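3.2 门厅与内墙的颜色选择

图3 白色弧面与深蓝色墙面的渲染效果
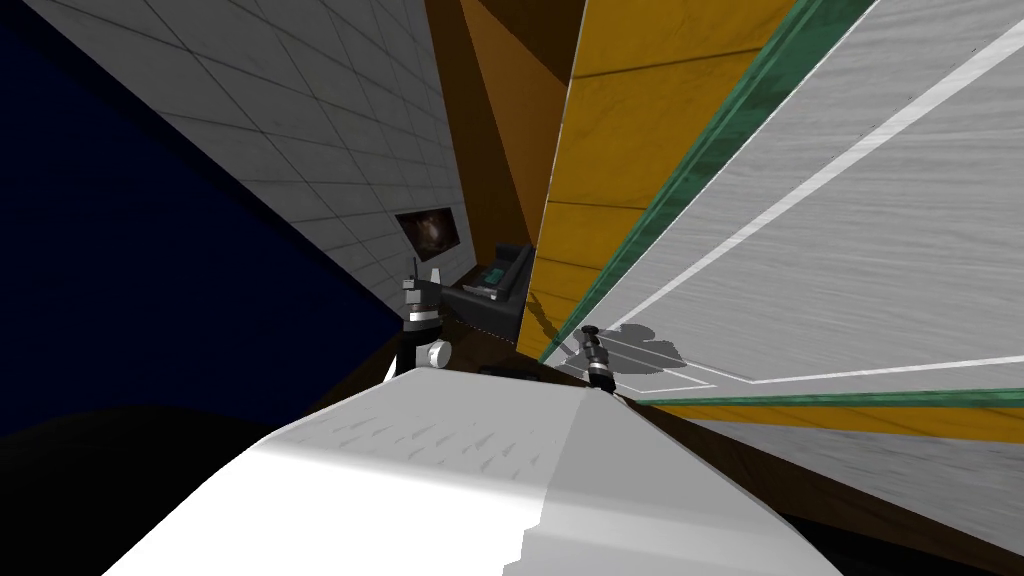

Dymphna Costello 在对本文初稿的书面意见中提出，深色墙面是否合适，不能只看色卡和渲染图，要看住户在一天里什么时候使用这个房间；她认为初稿把“深色显小”当作既定事实，依据不足。我们接受这一意见，并据此重写了本节。

Plalldale 住宅区的内墙更新始于四月，涉及161户。物业方提供了四种墙面颜色：暖白、浅灰、赭黄和深蓝。住户可以为每个房间单独选色，但门厅只能在暖白与深蓝之间选择，理由是门厅与公共走廊相通，走廊一侧的踢脚和门框不在本次更新范围之内。选色表由住户自行填写，未填写者按暖白处理。按暖白处理的住户在下文的统计中单独列出，不并入主动选择暖白的一组。

从回收的选色表看，卧室的选择最为分散，客厅则明显集中于暖白和浅灰。选择深蓝的住户多把它用在一面墙上，整间使用的只有7户。这7户中，多数把深蓝用在北向的小房间，与我们事先的预期相反。访谈中，有住户说北向房间本来就暗，刷成白色之后阴天看上去发灰，反而不如索性刷深。另一位住户的说法是，那个房间只在晚上用，白天什么样无所谓。Costello 所说的使用时段，在这两段访谈里都能找到对应。

墙面颜色与房间亮度的关系，通常用表面反射比来说明。浅色表面把较多的入射光反射回室内，经过多次反射后，离窗较远处的照度会有所提高；深色表面则吸收较多的光，室内明暗对比随之加大。这一点没有争议。有争议的是住户如何评价由此产生的差别。早先的问卷常把“明亮”与“舒适”放在同一题里，受访者无法分别作答。本研究把两者拆开，并在白天和夜间各问一次。拆开之后，深蓝房间的“明亮”得分在两个时段都低于其他颜色，“舒适”得分则只在白天偏低，夜间与浅灰没有可以辨别的差异。由于深蓝一组户数很少，我们不对这一结果作统计推断，仅作为后续研究的线索记录。

白色表面的问题在另一个方向。更新所用的内墙涂料由 Tindik 供应，哑光与半光两种光泽度均有使用。哑光白墙在侧光下较为均匀，但楼道转角和开关周围容易留下擦痕，住户的抱怨也集中在这里。半光涂料较易擦洗，代价是墙面找平的缺陷会显露出来，在有弧形转角的户型中尤为明显：弧面由亮转暗的过渡处，任何一道批刮痕迹都看得见。施工记录显示，共有13户因此要求返工，返工部位都在弧形转角或与之相连的墙段，没有一户是平直墙面。

弧形转角是 Plalldale 早期户型的特征，在后建的楼栋里已经取消。施工方 Orakzai 的做法是先按平墙批刮，再用软质刮板单独处理弧面，两次作业之间留有接缝。返工时改为从弧面向两侧延伸批刮，把接缝移到离转角较远的平墙上。改动之后，这些转角未再收到投诉。不过返工户此后大多改用了哑光涂料，两项改动同时发生，无法区分哪一项起了作用。

相邻两面墙颜色反差较大时，分界线的位置也会影响观感。多数住户希望分界线落在阴角，即两面墙向内相交处，施工方也倾向于如此，美纹纸容易贴直。在弧形转角处没有明确的阴角，分界线只能由住户或施工方指定。记录中有两种做法：一种是把线定在弧面起点，整个弧面归入浅色墙；另一种是定在弧面正中。前一种占多数。选择后一种的住户在访谈中提到，从房间不同位置看过去，深浅两色的比例会变，有人喜欢，有人觉得线没有画直。

费用方面，各颜色的材料单价相同，差别主要在遍数。深蓝在原有白墙上需要多刷一遍，由深色改回白色则需要先涂一层封底。物业方对改色不另收费，但规定下次更新之前若住户自行要求恢复暖白，每间收取2000元。有几户在得知这一规定后撤回了深蓝的选择，因此选色表反映的并不完全是颜色偏好。本节各项比例都应在这个前提下阅读。

门厅的情况需要单独说明。门厅没有外窗，白天也依靠人工照明，使用时段的影响因而小得多。照明统一采用 Rurnero 的吸顶灯，各户灯具相同，更新期间没有更换。在这一条件下，选择深蓝门厅的住户给出的理由多与耐脏有关，很少提到明暗；选择暖白的住户则经常提到进门时的第一印象。两组住户谈论的其实不是同一件事，把他们的满意度得分直接相比意义不大，下一节只在各组内部比较更新前后的得分。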